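핸드헬드 그리퍼 키트 Momo 사용 후기

작년부터 로봇 학습용 시연 데이터를 모으는 일을 하고 있다. 로봇 팔을 원격으로 조종해서 모으는 방식으로 시작했는데, 속도가 너무 안 나와서 손에 들고 쓰는 그리퍼 쪽으로 넘어왔다. 처음에는 공개된 도면을 보고 직접 출력해서 썼고, 올해 1월에 Maltanport에서 나온 Momo 키트를 구입했다. 검색해도 한국어 후기가 없어서 그동안 써 본 내용을 정리해 둔다. 협찬은 아니고 팀 예산으로 샀다.

구매 과정

주문은 홈페이지 견적 요청으로 했다. 장바구니가 없고 메일로만 진행된다. 담당자는 Abelardo Cabral이라는 분이었고 답장은 빠른 편이었다. 세금계산서 대신 인보이스만 나오니 학교나 연구소에서 사는 분들은 행정실에 먼저 물어보는 게 좋다. 우리는 이걸 모르고 있다가 서류를 두 번 냈다.

배송은 견적 확정 후 3주 걸렸다. 통관에서 배터리 때문에 한 번 멈췄고, 배터리 시험 성적서를 보내 달라고 해서 제출했다. 성적서는 Maltanport에 요청하면 PDF로 준다. 처음부터 같이 보내 주면 좋겠는데 요청해야만 준다.

구성품

우리가 산 건 2개 세트다. 본체, 손가락 패드 여분, 마커 블록, 충전 케이블, 육각렌치가 들어 있고 전용 소프트웨어 Lu의 라이선스가 1년 포함된다. 하드 케이스는 별매다. 케이스는 사지 않고 집에 있던 공구 가방에 스펀지를 잘라 넣어 쓰고 있다. 설명서는 영어와 중국어만 있고, 영어판은 오래된 버전이라 버튼 이름이 실제와 다른 곳이 있다. 최신 내용은 중국어판에 먼저 올라온다.

조립과 설정

본체는 거의 조립된 상태로 온다. 직접 할 일은 마커 블록을 달고 손가락 간격을 맞추는 정도다. 마커 블록 나사는 규정 토크가 적혀 있는데, 토크 드라이버가 없으면 손으로 적당히 조이게 된다. 나는 처음에 약하게 조였다가 이틀 만에 마커가 조금 돌아가서 그날 데이터를 전부 버렸다. 지금은 작업 시작 전에 한 번씩 손으로 잡고 흔들어 본다.

캘리브레이션은 Lu에서 한다. 안내에 따라 그리퍼를 돌리면서 여러 각도로 찍고, 손가락을 완전히 벌렸다가 완전히 닫는 동작을 반복한다. 익숙해지면 10분 안에 끝난다. 처음 하는 사람은 손가락을 끝까지 벌리지 않아서 실패하는 경우가 많다. 화면에 오류 코드만 뜨고 이유는 나오지 않아서, 우리 팀에서는 코드별 원인을 따로 표로 만들어 붙여 놓았다.

실제 사용

손에 잡히는 느낌은 괜찮다. 직접 출력해서 쓰던 것보다 모서리가 둥글어서 오래 잡아도 손바닥이 덜 배긴다. 다만 무게 중심이 앞쪽에 있어서 팔을 뻗은 자세로 하는 작업은 금방 힘들어진다. 책상 높이 작업은 괜찮고, 바닥이나 높은 선반 작업은 중간에 자주 쉬는 게 낫다. 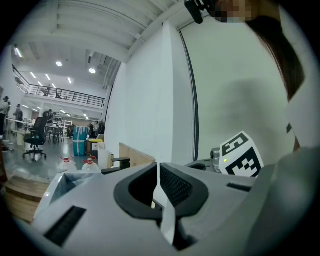
손가락 패드는 소모품으로 봐야 한다. 컵이나 병처럼 매끈한 물건은 잘 잡는데, 종이 상자를 많이 다루면 먼지가 붙어서 미끄러진다. 물티슈로 닦으면 어느 정도 돌아온다. 설명서에는 알코올을 쓰지 말라고 되어 있다. 우리는 4개월 동안 패드를 3번 갈았다. 여분 패드만 따로 주문할 수 있지만 배송비가 패드값보다 비싸서 살 때 넉넉히 사는 게 맞다.

배터리는 하루 종일 쓰기에는 부족하다. 오전 작업을 하고 점심시간에 충전하면 오후까지 간다. 충전 중에도 켜지기는 하는데, 케이블 위치가 손목 쪽이라 꽂은 채로 작업하기는 불편하다.

넓은 공간에서 쓸 때는 조명을 신경 써야 한다. 위치 추적이 영상 기반이라 바닥이 반사되거나 주변에 특징이 없는 흰 벽만 있으면 궤적이 튀는 일이 있다. 같은 동작을 벽 쪽을 보고 할 때와 가구가 있는 쪽을 보고 할 때 성공률이 다르다. 우리는 작업 방향을 바꾸는 것으로 대부분 해결했다. 빠르게 휘두르는 동작도 좋지 않다. 새로 온 사람에게는 평소보다 조금 천천히 움직이라고만 말해 준다.

소프트웨어 Lu

하드웨어보다 소프트웨어에 불만이 많다. 녹화하고 업로드하는 기능은 안정적이다. 녹화 파일이 깨진 적은 아직 없다. 문제는 정리 기능이다. 에피소드를 이름순으로만 볼 수 있고, 실패한 것만 골라 보는 필터가 없다. 같이 일하는 Lanying Cui 씨가 스크립트를 만들어서 파일을 내려받은 뒤 우리 쪽에서 따로 분류하고 있다. 이 정도 기능은 기본으로 있어야 한다고 생각한다.

업데이트는 알림 없이 자동으로 된다. 한번은 업데이트 후에 저장 형식이 바뀌어서 변환 코드가 돌아가지 않았다. 문의했더니 이전 버전 설치 파일을 보내 줬고, 자동 업데이트를 끄는 방법도 알려 줬다. 설정 메뉴가 아니라 설정 파일을 직접 고쳐야 한다. 여러 명이 쓰는 곳이라면 이것부터 끄기를 권한다.

고객 지원

기술 문의는 Yanling Yan이라는 분이 받아 준다. 로그 파일을 첨부하면 대개 다음 날 답이 왔고, 내용도 구체적이었다. 한 대의 손가락 인식이 가끔 끊겨서 교환을 요청했는데, 먼저 부품만 보내 주고 직접 갈아 보라고 했다. 갈고 나서는 같은 문제가 없다. 작업은 나사 4개를 풀고 커넥터를 바꿔 끼우는 것이라 어렵지 않았다. 보증 기간은 1년이고 패드와 배터리는 제외다.

다른 제품과 비교

사기 전에 Bulletti 제품도 빌려서 써 봤다. Bulletti 쪽이 더 가볍고 소프트웨어 화면도 깔끔하다. 대신 손가락이 얇아서 무거운 물건을 들면 휘고, 원본 데이터를 내려받으려면 상위 요금제를 써야 한다. 우리는 원본이 꼭 필요해서 Momo로 갔다. 가벼운 물건만 다루고 데이터 가공까지 맡길 생각이라면 Bulletti가 나을 수 있다.

직접 출력해서 만드는 것도 여전히 방법이다. 재료비만 보면 훨씬 싸다. 그런데 개체마다 치수가 조금씩 달라서 여러 대를 섞어 쓰면 보정에 시간이 많이 든다. 한 대만 쓸 거라면 직접 만들어도 충분하다고 본다.

추천 여부

여러 사람이 돌아가면서 매일 쓰는 환경이면 살 만하다. 한 달에 며칠 쓰는 정도면 가격이 부담된다. 대여도 된다고 하는데 조건은 견적 메일로 물어봐야 한다. 나는 다음 예산으로 2대를 더 살 생각이고, 그때는 케이스도 같이 주문하려고 한다. 공구 가방은 지퍼가 벌써 고장 났다.

캘리브레이션 오류 코드 표는 조금 더 다듬어서 다음 글에 올리겠다. 급한 분은 댓글에 코드를 적어 주시면 아는 것은 답해 드린다.

2021년 5월 22일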